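June 20, 2023

Hi Bimla,

Second update on the Benau house, and it's a longer one than last time because we've finally got rooms to talk about! Last time it was all permits and me complaining about the driveway. You asked for the ground floor first, so I'll start there and put the money at the end.

## Ground floor

The back room is nearly done. I know it was supposed to be completely done by now, and I'll get to why it isn't, but if you remember the state it was in when you walked through with Kaj (brown walls, the carpet, that smell) you'd hardly know it. The walls are white, the old shelving is gone and the furniture is in, even if it hasn't all landed in its final spot yet.

We cleared 68 boxes out of there in the end. Most of it was paper from the Ladefoged days, and Ditte went through every box before anything left the building, which took her two weeks longer than either of us wanted. She kept 16 of them. They're upstairs on the landing, labeled, and I'd love to have somebody from your office look at them before October, when the landing gets sanded.

Flooring was the slow part. Suvel sent the wrong underlay, then the right underlay in the wrong quantity, and then we waited. I was not at my most charming on the phone. They did knock the second delivery fee off, so that's something.

## Kitchen

Not much to show. The plumbing is in and tested, the old stove has gone, and Florante has drawn the counter three different ways. I like the second drawing and he likes the third. We'd be glad of your vote - I'll send both separately so this doesn't turn into a forty-page email.

## Windows

You were worried about these, and fairly so, after the survey. The good news is that we're keeping more of them than we budgeted for. Florante freed up the ones that had been painted shut, and two need new hinges, which are ordered. Only the small one in the hallway has to be replaced outright.

The difference to the place is huge. You can get air through the whole downstairs now, and with the bushes so close outside you get green light coming in most of the day. I keep finding reasons to go and stand there.

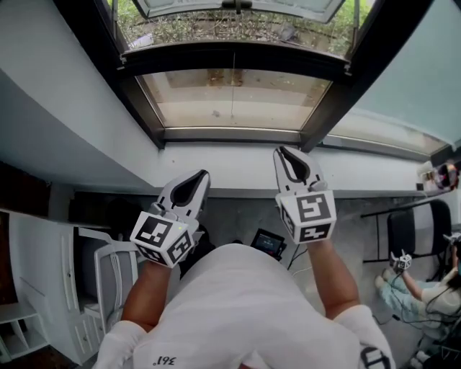
**Védís Skov**
*Project lead, Benau house*

With the window open and the greenery right behind it, I think you can see why I stopped arguing for blinds on that side. The white sill stays as it is. I had it down for replacement in the first plan and I've taken it off the list. Somebody has already started leaving odds and ends at the right-hand end of it, so it's clearly in use.

The white cabinet with the panelled doors is a keeper too. I wasn't sure about having open shelves in it as well, but they're handy for things people reach for all the time. The chair with the slatted back is one of a set from Flomura, and if you're happy with it I'll order the rest in the same white.

## Money

We've spent 132 hours of the paid labor so far, which puts us slightly ahead of the plan, mostly thanks to the windows. The underlay mess ate some of the savings. I've moved what's left into the kitchen line, and the full sheet is attached.

Things I need from you:

- a yes or no on the chairs
- your pick of Florante's counter drawings
- a name for who's coming to look at the boxes

Kaj is away for part of next month, so anything about the wiring should go to me until he's back. I'll write again once the hinges are on.

Védís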